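Scattered grains teach machines when to leave things alone

Anyone who has wiped down a kitchen worktop knows the crumbs never end up quite where you wanted them. A team at the Bodcombe lab has spent the best part of a year confirming this, and has now put a number on it.

The group, led by Spyros Stefanou, wanted a robot to learn to tidy up loose, grainy stuff - the sort of mess that has no edges to grip and changes shape when touched. Most teaching methods record a person doing the job with a hand-held gripper and let the robot copy what it is shown. That works nicely with mugs. Sprinkle something fine across a sheet and the machine tends to chase the last few specks until it has made matters worse.

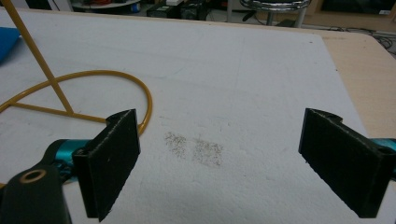
Stefanou's answer, which he calls Sturari, is to train on the hesitations as well. The software looks at the moments when the person holding the gripper slows down, backs off or changes their mind, and treats them as lessons. Over 1,738 recorded attempts went into the first version, a figure the people who did the recording can recite without being asked.

In tests at the group's partner site in Skinatham, the robot gathered small piles in 60 seconds on average. The same robot trained the usual way took 134, much of it spent pushing the same few grains back and forth.

There are limits. The method copes with 2 piles at once and gets muddled by more, and a draught from the door still counts as an act of sabotage. "It knows when to stop," said Stefanou. "I have colleagues who are still working on that."

The team hopes to try flour in December.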